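3.2 조사 정점과 관찰 절차

물범 상륙 개체의 관찰은 Falludon 곶 남측의 암반 조간대에서 수행하였다. 이 구간은 간조 시 평탄한 암반이 노출되고 만조 시에는 대부분 침수되므로, 상륙 가능 면적이 조위에 따라 크게 달라진다. 관찰 정점은 암반에서 500 m 떨어진 해안 단구 위에 두었으며, 관찰자 두 명이 망원경으로 동시에 독립 계수를 실시하였다. 두 관찰자의 계수값이 일치하지 않은 경우 같은 간조 시간대 안에서 재계수하였고, 재계수 후에도 차이가 남으면 작은 값을 채택하였다. 이 규칙은 Sequeira의 선행 조사에서 사용된 절차를 따른 것으로, 과소 추정의 가능성은 3.4절에서 다룬다.

전체 조사는 61회 시도되었다. 이 가운데 해무, 강우 또는 파고로 인해 암반 전체를 시야에 확보하지 못한 회차를 제외하고 39회를 분석에 포함하였다. 제외 기준은 조사 시작 전에 확정하였으며, 계수 결과를 확인한 뒤 추가로 제외한 회차는 없다. 첫 유효 조사일은 2023년 1월 18일이고, 털갈이가 진행되는 4월의 자료는 상륙 시간이 길어지는 점을 고려하여 별도의 층으로 분리하였다.

3.3 수중음 기록과 환경 변수

관찰과 병행하여 암반 외측 수로에 Moltis 수중음 기록계를 계류하였다. 기록계는 해저에 고정한 추와 부이 사이에 설치하였고, 선박 소음이 우세한 구간은 Dridix로 표시한 뒤 육안으로 스펙트로그램을 검토하여 판정하였다. 자동 판정과 육안 판정이 다른 구간은 육안 판정을 우선하였다. 물범의 발성 자체는 본 연구의 분석 대상에 포함하지 않았으며, 음향 자료는 선박 통과 여부를 나타내는 이항 변수로만 사용하였다.

기온, 풍속, 풍향은 단구 위 관측 마스트에서 얻었다. 풍향은 암반의 노출 방향을 기준으로 향안풍과 이안풍으로 구분하였다. 간조 시각과의 시차는 절댓값으로 변환하지 않고 부호를 유지하였는데, 예비 분석에서 간조 전과 간조 후의 상륙 개체수 변화가 비대칭으로 나타났기 때문이다. 교란 강도는 Hyvönen 지수로 산출하였다. 이 지수는 머리를 든 개체의 비율과 입수한 개체의 비율을 서로 다른 가중치로 합산한 값이며, 원안의 가중치를 변경 없이 적용하였다.

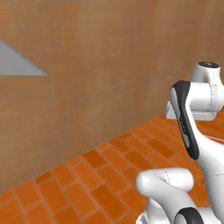
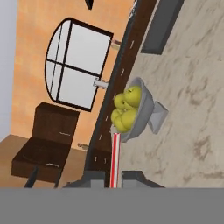
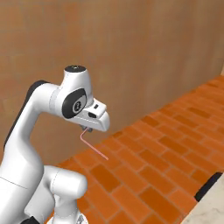 그림 2. 컴퓨터 렌더링 화면.

3.4 통계 모형

상륙 개체수는 과산포를 보였으므로 음이항 분포를 가정한 일반화 가법 혼합 모형으로 분석하였다. 간조 시차와 기온은 평활항으로, 풍향과 선박 통과 여부는 모수항으로 투입하고 조사일을 임의 효과로 두었다. 평활항의 자유도는 제한 최대우도법으로 추정하였다. 잔차의 시간 자기상관은 같은 조사일 안의 연속 계수에서만 확인되어 해당 수준에 1차 자기회귀 구조를 추가하였다.

작은 값을 채택하는 계수 규칙의 영향을 평가하기 위해, 두 관찰자의 평균값을 사용한 모형을 동일한 구조로 다시 적합하였다. 두 모형에서 선박 통과 여부의 계수 부호는 같았고 신뢰구간은 서로 겹쳤다. 4월 층을 제외한 적합에서는 기온 평활항이 직선에 가까워졌으며, 이하의 결과는 별도의 언급이 없는 한 전체 층을 포함한 모형에 근거한다.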